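About Magsi

Tea, coffee and cake for other people's events. Rurnside and the villages round it.

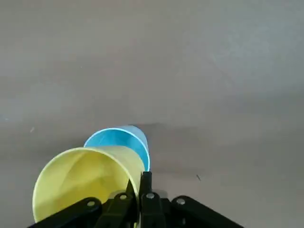 Paper cups, the light blue one further back.

Quick version first. We bring hot drinks to things. Funerals, sports days, open mornings, book launches, the AGM of your allotment society. We turn up, set up, pour, clear away, go. Based in Rurnside, second store over in Stenditz. Small firm, five of us most of the year, more in summer.

Longer version below for anyone who wants it. People do ask.

How it started

Vanderleia Pimentel worked in the kitchen at a secondary school for a long time and got asked to do the tea at a colleague's leaving do. Then at the colleague's daughter's christening. Then somebody's retirement. All out of her own car, with two flasks and a borrowed urn that tripped the electrics at the bowls club. By the second summer she was turning people down, so she went down to three days at the school, then one, then none.

The name is what her nephew called the first urn when he was very small. No other meaning, sorry. We get post addressed to Mr Magsi.

First proper booking was a wake in May. 70 guests expected and a good many more came. We ran out of milk and Vanderleia drove to the garage on the ring road and bought every pint they had, plus a carton of something with oats in it, which at that point none of us had ever tasted. The family were lovely about it. They have booked us for two weddings since. We carry a lot of milk now.

The Fakeck years

We shared a unit on the Fakeck estate for a good while with a man who repaired pianos. Lovely company, very cold building. One tap. All the washing up got done in a sink made for rinsing paint brushes, and we had to stop the trolley whenever he was tuning. Moved out when the roof went. The old number still forwards to us if you have it written down somewhere, but please use the new one, the forwarding costs us every month and we do mean to cancel it.

Rurnside unit is much better. Proper dishwasher, a loading bay that the van fits into if you fold the mirrors, and a window. Stenditz is storage really, tables and the big urns, with a desk. Please don't go there hoping for a coffee. Several have.

What we do

Tea. Ordinary strong tea mostly, in pots or from the urn. Peppermint and a decaf always on the table without you having to ask. Green tea if you say so beforehand.

Coffee. Filter, made on site in small batches so it doesn't sit and stew. We don't do espresso. We tried it for one season with a hired machine and the queue at the Stenditz flower show went past the dog agility ring. Good people nearby do espresso from a trailer and we'll pass on their details.

Squash for children, and a jug of water with nothing floating in it.

Cakes. Lemon drizzle, coffee and walnut, a ginger loaf, flapjacks. Fruit scones when there's a kitchen we can use to warm them through. Vegan and gluten free both available but need to be ordered, and the gluten free is made in the same kitchen as everything else, so if somebody is coeliac please ring and talk it over with us properly. We would sooner you bought something sealed than took a chance on ours.

Sandwiches, no. We get asked every week. Sandwiches are a different job, different fridges, different paperwork, and we'd do them badly.

China, glass or paper

China is our favourite. We have a big mixed collection, bought from house clearances and charity shops and one hotel that was closing. Nothing matches. Most people like that. If you want it all plain white tell us early, we can do plain white for up to 100 and after that we start hiring in.

Paper cups for outdoors, for anything on a slope, and for most childrens' events. They weigh nothing, so on windy days we keep them stacked in the crate until someone is actually standing there wanting a drink. Found that out on a hockey pitch. Used cups go in our own sacks and come away with us. Don't put them in your recycling bin, most councils won't thank you.

Glass only indoors.

If you're not sure which, think about where your guests will be when they finish. Sat at a table, china. Wandering off across a field, paper. People put cups down in hedges, on car roofs, on gravestones once or twice. A nice saucer left in a hedge stays in the hedge.

Who you'll meet

Vanderleia on most bookings over the summer and nearly all the funerals. She likes doing the funerals. Says people need somebody to hand them something warm and then leave them be.

The rest of us take turns. Black apron, name badge, comfy shoes. At least one person on every job has the food hygiene certificate and one is a first aider, usually the same one. Students help out in the holidays and they're paid the same hourly rate as everybody else from their first shift. If they drop something we don't shout. Breakages are in the price.

How a booking goes

Ring or email. Ringing is quicker. Tell us the date, the place, how many and whether there's a kitchen. "A kitchen" means a tap, a worktop and a socket that works. Send a phone picture of the sockets if it's an old building. We've been caught out with round pin ones.

We send a price, usually same day, next day if we're out. Deposit of 30 per cent holds the date. Rest due after the event, two weeks, no rush if it's a funeral, sort yourselves out first.

A week before we ring to check numbers. They'll have changed. They always have. A few more or a few less makes no difference to the price, we only change it if it's a big jump.

On the day we come roughly an hour before you need the first cup. Need to park close. Urns are heavy when full and awkward when they're empty. If there are stairs tell us, it isn't a problem but we'll bring another pair of hands.

We stay till it's cleared, sweep up round the table, and leave any cake on a plate under foil for whoever's house it is or whoever locks up.

Cancelling. Things get called off. More than two weeks out you get the deposit back. Less than that we keep it but will move it to another date within the year. Bereavement, illness, snow, just talk to us.

Where we go

Rurnside, Stenditz, all the villages between and a bit beyond. No mileage inside that. Further out we charge fuel and say so up front. We don't cross the bridge on match days.

Regulars include a choir, two primary schools, a vet's open evening, the quilters, a running club that wants only flapjack, and a chapel where we've been told off for the noise of the spoons. New spoons since. Last year came to 973 orders of one kind or another, if you include the tiny ones where we drop off a flask and a tin and collect later. Busiest year so far and we were tired by the end of it. Taking fewer Decembers this year. If you want Christmas drinks get in early.

Things we care about

Leftovers. What can be given away gets given away that evening. Tea leaves and coffee grounds go to the allotments behind the unit, who repay us in rhubarb, far too much rhubarb. There's a rhubarb cake every spring as a result, not on the price list, just ask.

Tea we buy loose from a small importer and blend ourselves in a big tub. Took ages to get right. It has to stand up to an urn and hard water and someone who leaves the bag, sorry the leaves, in for ten minutes while they talk.

Milk from the dairy out past Fakeck. Comes in glass, goes back in glass.

Access. We can set one table lower for wheelchair users and for children, and we've two-handled mugs and a few with lids. No charge, no fuss, they're always on the van. If somebody can't queue we take it to them. Tell whoever is in the apron.

Prices. We try to keep them so that a village hall can afford us and a company can't complain. Same price list for both. People do haggle, and Vanderleia will listen politely and then say the same number again.

Stuff people ask

Do you do evenings? Yes till ten. After that it's the neighbours.

Can we use our own cakes? Of course. We'll cut and serve them, bring a list of what's in them so we can label up.

Do you do alcohol? No licence. We will pour yours if it's a private do and you've bought it.

Can I just hire the urn? Yes, collect from Rurnside, deposit applies, descale it please or at least don't put it away wet.

Can I hire cups on their own? China yes, by the crate, come back dirty if you like, we'd prefer to wash them ourselves. Paper we don't sell on.

Are you taking on staff? Summer only. Drop a note in with your availabilty and whether you drive. No experience needed, you do have to be all right with early starts and carrying.

Office is open mornings. Afternoons we're usually out on a job, leave a message, say your name slowly and the number twice. If it's urgent as in today, ring the mobile on the answerphone greeting.

Last updated: August 8, 2025

Related pages
Price list and deposits
Urn and crockery hire
Cakes and allergens
Tea for funerals and wakes
Our store at Stenditz
Summer work with us
Contact and parking at Rurnside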